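**Gareo hose guide kit for bin-picking grippers**

Replacement guide and two hoses for air-driven grippers on medium and large arms. Fits Gareo tool flanges from revision 3 onwards.

**Safety notice, September.** On the earlier guide, a hose could rub through at the wrist and the gripper would lose grip over the bin. Stop the arm and vent the air before checking. Replace any hose with a flat or shiny patch. Leave enough slack for the wrist to turn fully.

- Hose length: 39 cm
- Fitting time: 30 minutes
- Part: GH-11 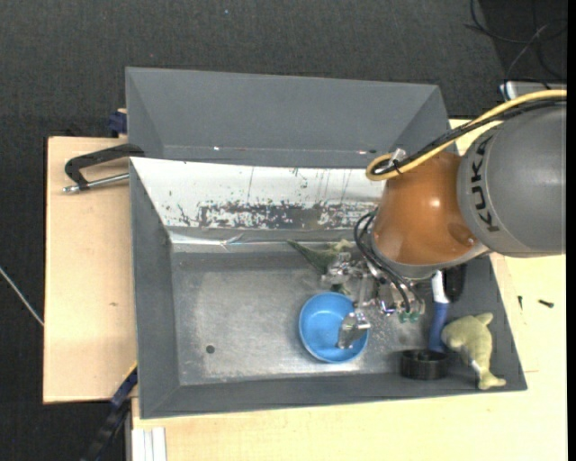 Lamisi Dramani writes that her old hose split on the inside of the bend, where she couldn't see it without taking the guide off. Check there first.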